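# stireck-sink

Last updated: August
Search this repository Go
Filed under: Data cards / Kitchen tasks / Workplace

Recordings of a gripper arm working at a toy kitchen sink, collected at the Drovthorpe office. Stoica, the canteen contractor, wants to know if clearing up after lunch can be handed to an arm. I maintain this card and I have my doubts. 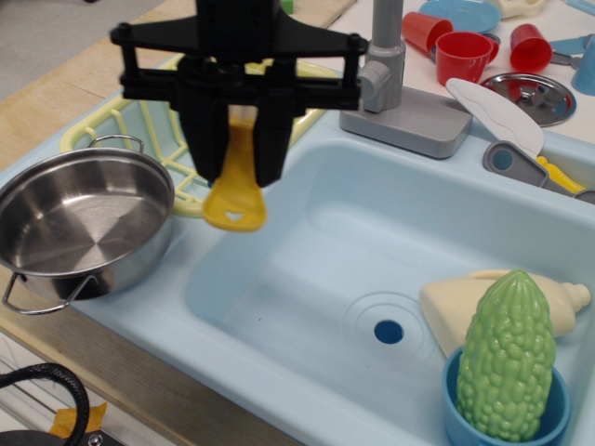
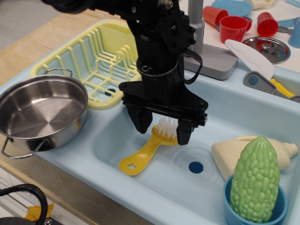 ## Contents

- 131 episodes, 22 of them marked as failed by the operator
- 2 operators: Margareta Bratu and Horațiu Ardeleanu
- one text instruction per episode, typed afterward

## What it doesn't show

The canteen at Starkivetti puts out 2,000 plates in a lunch shift. Nothing in this set is greasy, chipped or stacked by someone in a hurry. A success here means the object ended up where the instruction said. It does not mean clean.

Margareta worked the dish room before she moved to operating. Her hours are the same and her wrists hurt less, but she now sits alone, and the pay grade hasn't changed. The proposal calls this "upskilling." I would like to see the new job description first.

## Use

Fine for pick-and-place training. Please don't quote the success rate in a staffing plan. It has happened once already.

## Known problems

Episode notes are in two styles. Horațiu logs a regrasp as a failure, Margareta doesn't.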